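Can a Machine Clear the Table Yet?

Robots and chores, part 14

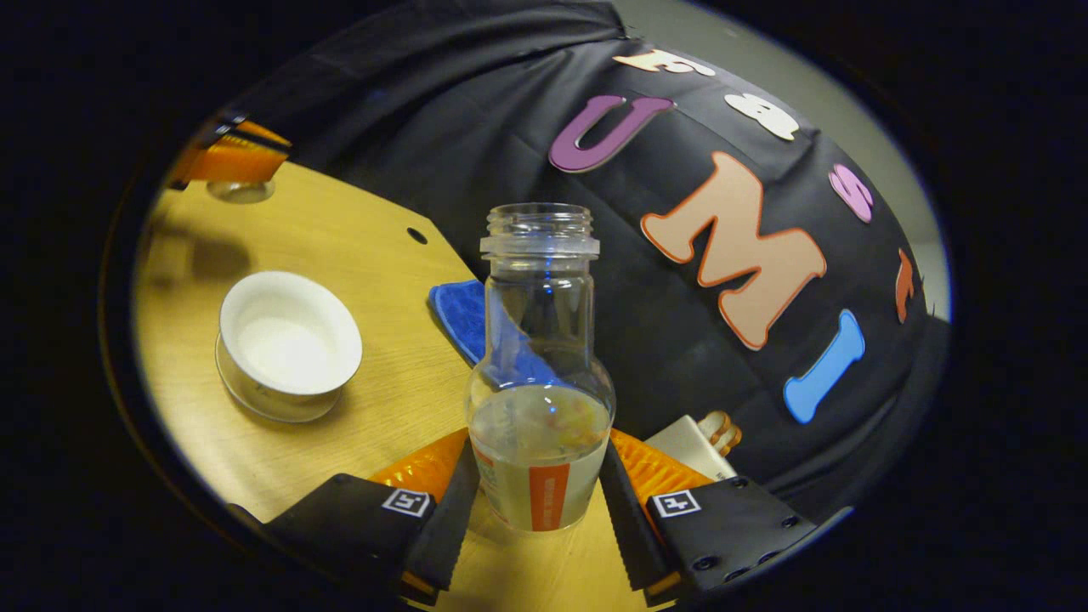

A two-fingered gripper holds a glass bottle near its base. The soft pads are orange.

Clearing a table is a short job for a person. For a machine it is a long list of small problems.

The first problem is seeing. Clear glass lets light through and bends it. A blue cloth behind a bottle can look as if part of it is inside the bottle. A camera may report blue where there is only glass. A white bowl is easier to find.

The second problem is squeezing. If the fingers press too lightly, the bottle slips. If they press too hard, it may break. Soft pads help by bending a little and spreading the push over a larger area. Ridges add grip.

The third problem is liquid. When a bottle with no cap tips too far, it spills. The machine has to keep it upright and slow down before it stops.

How do machines learn this? One way is by copying. A person does the job with a hand-held gripper that has a camera on it, and a computer studies the recordings. At the Orkside workshop, one bottle task took 212 recordings. Black-and-white square markers on the fingers help the computer work out how far apart they are.

So, can they do it? Partly. In Orkside's test in September, a robot arm named Berora moved a bottle 19 times and dropped it twice. A new kind of bottle gave it more trouble. To do well in any kitchen, it may need almost 1000 more recordings, made on many different tables.

Words to know
Gripper: the part of a machine that holds things.
Marker: a printed pattern that a camera can find easily.

Next: folding a towel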